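# The Grip That Wasn't

*A small sorting cell in Vustden dropped caps for weeks and reported every one of them as delivered.*

Karlijn Hoekstra found the first cap behind the leg of the sorting table, and she put it back in the bin without writing it down. She found the next one under the conveyor guard. By then the log for the cell showed 700 picks in a row with no faults.

The cell belongs to Fledevlow, a company that rents out costumes and uniforms to theaters and film crews. Returned goods come in mixed: hats, belts, boxes, props. A robot arm with a two-finger gripper takes each piece off the table and sets it in a tray for cleaning. It had been running since September, and on paper it was doing well.

"The screen said 100 percent," Hoekstra says. "I had caps in my hand that the screen said were in the tray."

## A number that couldn't be true

The fault was simple once someone looked for it. When the fingers close on something solid, they stop early, and the controller reads the leftover gap as proof that an object is there. A hard box leaves a wide gap. A soft cap can fold down to almost nothing. To stop the cell from rejecting good picks of cloth, the installer, Van Acker, had lowered the limit for soft goods. It was lowered so far that fingers closed on air, with a little play in the joint, still passed.

Henk Van Acker, who runs the firm, doesn't dispute it. "We tuned it on the caps we had, on a day when it was picking well," he says. "We never gave it an empty grip and asked what it would say."

There was a second problem. The arm didn't check again after the lift. A cap that slipped out halfway to the tray was counted the same as one that arrived. Most fell back on the table and were picked again later, so the totals ran high. Fledevlow's stock system listed 2162 pieces sent to cleaning. The cleaning room had received 70 fewer.

The dropped caps did little damage. The badges were another matter. Several caps carry metal badges, and one came down pin first onto the belt and tore it. The cell was shut off that afternoon.

## Back to the simulator

Thijs Verbeke and Gunhild Gunnlaugsson were given the job of finding out how the cell behaved when things went badly. They did it in simulation, where a dropped cap costs nothing and the same drop can be run again with one value changed. They built a cluttered set with hard and soft items close together and put the fingers to work beside it. A badged cap leaning against a white box gave them the most trouble. In one view the cap hangs almost on the tip of the right finger, and the fingers are open with only gray between them.

"If you close from there, you get a pinch on the edge or you get nothing," Gunnlaugsson says. "The old limit called both of those a success."
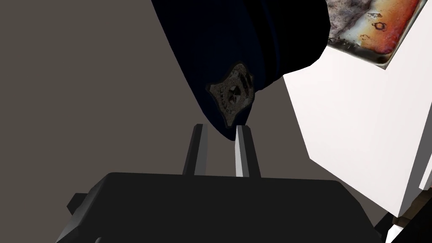
## What was changed

They ran 200 closings on nothing at all and recorded the gap each time. Those readings set a new floor. Anything at or under it is now treated as a miss, even for cloth.

The arm also pauses after the lift and reads the fingers again, then once more over the tray. If any reading fails, the piece is marked as lost and the cell stops after the second loss in a row. A scale under the tray gives a separate check that doesn't depend on the gripper.

The cost is time. Each pick is slower, and thin items such as ribbons now fail often enough that they are sorted by hand. Koen Van Dijk, who manages the floor, says he can live with that. He is less happy that the old log had been used to plan a second cell at the Plisstead site. That order is on hold until the new figures have run for a full season.

Hoekstra still looks under the table at the end of her shift. She keeps a sheet on the guard now, with a column for where each piece was found.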